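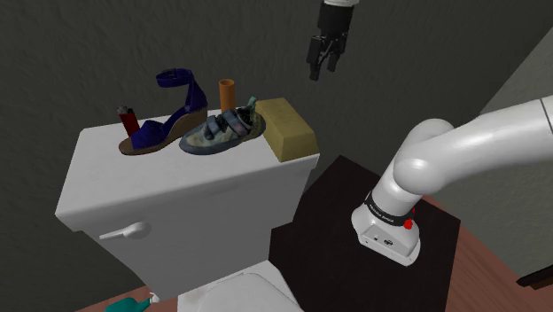
From: Ghada Nassar
To: prandby-lodgings list
Subject: Re: [prandby-lodgings] Things guests leave on things

On the matter of surfaces, the list wrote in April:

> We have 12 rooms at Arklow and I swear every one of them
> has a different theory of where a toothbrush lives. Last
> month I put a proper shelf in the upstairs bathroom, the
> Fimska one with the lip, and it has been used by one guest,
> to hold the instructions for the shelf. Everything else
> goes on the windowsill or the top of the cistern. Has
> anyone found a way of getting people to use a shelf? Or do
> I take it down and call it a lesson?
>
> Also, is anyone else still waiting for towels from Châu?

Towels first, as that's easy. Ours came after 11 weeks, in the wrong blue. I kept them. I would advise you to keep yours as well, whatever colour they turn out to be, because sending them back means ringing the number and I did that once and I'm older now.

As for the shelf, don't take it down yet. I have been letting rooms long enough to believe that guests don't look for storage at all. They come in with their hands full and put things on the first flat place between hip and shoulder height. If your shelf is above the towel rail (the Fimska leaflet tells you to put it there, and I obeyed it in two bathrooms), it's too high and it's on the wrong side of the door. Ours got moved down to elbow height next to the basin and within days it was covered in bottles. I was thrilled for an afternoon, and then I had to dust it.

The other thing I did was give up on signs. We had one by the kettle, one by the boots and a laminated one about the window catch. A man staying five nights corrected the spelling on the boot one in biro. He was right, too. He did not move his boots.

Cistern tops are a separate problem. A lid is wide and level and at exactly the height where a tired person lets go of a sponge bag. You can fight this or you can price it in. I tried a plant. The plant got moved to the floor and the sponge bag went where the plant had been. What did help a bit was a hook on the back of the door, a big ugly one, the sort you'd hang a saddle on. Sponge bags have loops and people do like using a loop.

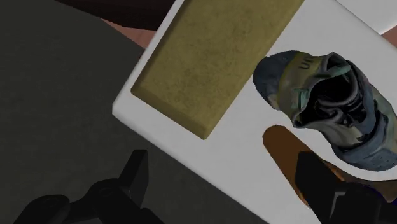
White top, with the olive-yellow block lying across it at a slant.

For bedrooms I'd say leave one surface completely bare, and don't put the tray on it. We used to have the tea tray, the folder, the box of tissues and a lamp all on the one chest of drawers, and then I'd go in and wonder why there was a laptop on the bed and a wet glass on the radiator cover. The folder now lives in the drawer. It had 72 pages in plastic sleeves and I think the only part anyone read was the wifi password, so that's now on a card under the lamp.

Left-behind things: we keep them until the end of the season in a crate under the stairs, with a scrap of paper saying which room. Chargers I no longer even write to people about. Reading glasses I do, and I've had some lovely letters back. One lady wrote to say they weren't hers but could she have them anyway.

If you do move the shelf, fill the old holes before you paint. I didn't, and room 5 has a face.

Could whoever has the wallpaper steamer please say so on the list? I only want to know which village it's in.

Ghada

--
prandby-lodgings mailing list
To leave the list, reply with "leave" in the subject line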